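Household Machines Should Be Judged by the Whole Chore
By Heloísa Bittencourt
6/22/26

The question put most often to those who work on home and workplace automation is when a machine will be able to take over the dishes. It deserves a plain reply. Parts of the chore can be done now, under conditions arranged by people who know the machine well. The chore as a household or a restaurant understands it cannot yet be handed over, and public bodies and buyers should plan on that basis.

The Skorkwood program, with which this author has been associated for five years, was set up to advise small hotels and care homes on equipment purchases. In April its members were asked to review a proposal from Totel, a supplier that wished to place a two-armed machine in the service pantry of a hotel in Assunção. The proposal cited 500 successful transfers of stemmed glasses from a table to a rack. The figure was offered in good faith and was accepted as accurate. It did not settle the matter.

A stemmed glass is among the harder objects in an ordinary kitchen. It is thin, it rolls when it lies on its side, and a clear one gives a camera very little to go on. It must be held firmly enough not to slip and gently enough not to break. Hanging it by the foot calls for a turn of the wrist that a new member of staff learns in a morning and a machine may need months to perform with any consistency.
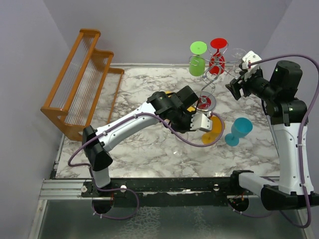 The hotel's pantry handles about 3,000 glasses in a busy week. Ivan Karpenko, who manages the night staff there, supplied the review with a written account of the work. It includes sorting glasses by type, setting aside the chipped ones, wiping off lipstick that the washer has missed, and moving a tray out of the way when a colleague needs the counter. None of these tasks appeared in the supplier's figures. Each of them falls to whoever is standing at the counter.

Josué Vasconcelos, an engineer who took part in the review, objected that this standard is too strict. In his view a machine that performs one step well has earned its place, as the dishwasher did before it. The comparison has merit. The dishwasher, however, asks only that it be loaded and emptied, and it does its work behind a closed door. An arm at an open counter shares its space with people, and someone must remain close by to pick up what it drops. If that person's time is left out of the accounts, the savings will be overstated.

Aarti Kashyap, who prepared the cost section, found that the proposal had allowed no staff hours at all for recovery from errors. Once a modest allowance was entered, the expected savings for the first year disappeared. The review therefore advised a trial of limited length, with the hotel free to withdraw.

Three measures would help other buyers. Suppliers should report how often a person had to step in, alongside the number of successes. Tests should include glasses that have fallen over, glasses of mixed shapes, and clear glass under the lighting of the actual room. Staff who now do the work should take part in writing the test.

The rate of progress in this field is real, and the advice given in April may need to be revised before long. The program will review the Totel proposal again when results from the trial have been received.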